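03/12/2022
By Alistair Rutherford

Drying room log, flat above the Semple shop. Humidity again.

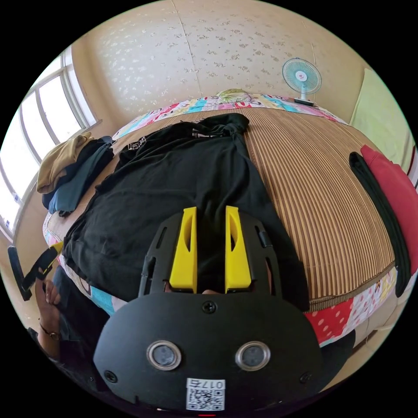

Ruairi Geddes wrote back overnight that the Hitmont unit should never run on its low setting below 60 Fahrenheit, as the coil ices and the fan just moves cold air. I had it on low all through the last cycle. Switched to high at breakfast and emptied the tank after 3 hours.

Black cotton is the slowest thing we wash. Thick seams hold water long after the panels feel done - the collar worst of all. Spin speed is 600 on the old machine, and I can't raise it. A second spin helps more than extra heat does.

Meter read 3622 at noon. Window shut, door open two inches. Must order a filter from Pritstead before March.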